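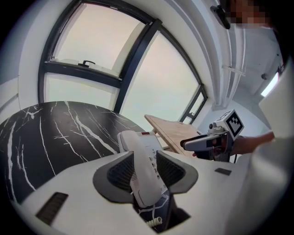

*Brusholm, September 13, 2024*

The year the ferry stopped coming on winter evenings, Sneha Sachdeva took to calling her uncle every night at suppertime, and because he liked to talk while he cooked, she came to know his kitchen better from across the water than she ever had sitting in it. She knew the lid that rattled, and the drawer you had to lift before you pulled, and the long quiet while he tasted something and thought it over.

He wasn't her uncle by blood. Wahyudi Lumbantobing had rented the room over her parents' shop when she was small, and had stayed on so long, and fixed so many of her bicycles, that the word had simply settled on him. At 72 he had moved out to Drurnus, where he knew exactly one person, a retired net mender named Wiroj Panyasiri, and the two of them had been arguing happily about soup ever since.

"He puts sugar in it," Wahyudi would say (Wiroj was generally right there at the table). "I'm telling you so that somebody on the mainland knows."

"A pinch!" came the voice behind him.

Sneha would laugh and put her feet up on the radiator, and for a while the apartment in Brusholm didn't feel so large.

In March the wind took down a line somewhere out past the lighthouse, and that evening she dialed and got nothing, only a flat hum that went on and on. She told herself it was the weather. She washed her one plate and dialed again. She thought of his stairs, which were steep, and of the way he insisted on going down them in socks, and by nine o'clock she had her coat on, though there was no boat to go and meet.
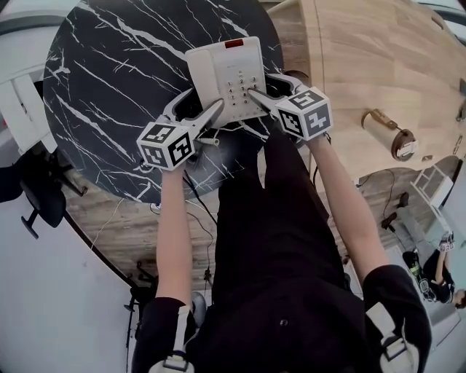
She walked down to the harbor anyway, it being easier to worry on your feet, and found a light on in the office where Fikri Yeoh kept the freight books. Fikri had been two grades behind her in school and still looked at her as if she might ask to see his homework.

"Drurnus? Whole island's out," he said. "Azlan's taking the mail boat over at first light, though, if you don't mind sitting on the sacks."

She didn't mind. She went home and slept a little in her clothes, and in the gray of the morning she sat on the sacks with a jar of plum jam in her lap, having felt at the last moment that she couldn't turn up with nothing, while Azlan Pasaribu steered and hummed and kindly asked her no questions at all. It took 34 minutes. She had forgotten how short it was.

Smoke was coming from the chimney. She could smell onions from the gate, and when she let herself in at the back, the two old men were standing over the stove with their heads together, and the lid was rattling just the way it always did.

"You're early," said Wahyudi, as though she'd been expected, and then he saw her face and put down the spoon. "Oh, my dear girl. The line."

"The line," said Sneha, and sat down rather suddenly.

Wiroj took the jam out of her hands, read the label with interest and set a bowl in front of her. It was much too hot, and there was certainly sugar in it. She ate it all, and asked if there was any more, and Azlan came up from the jetty to say he could wait until noon.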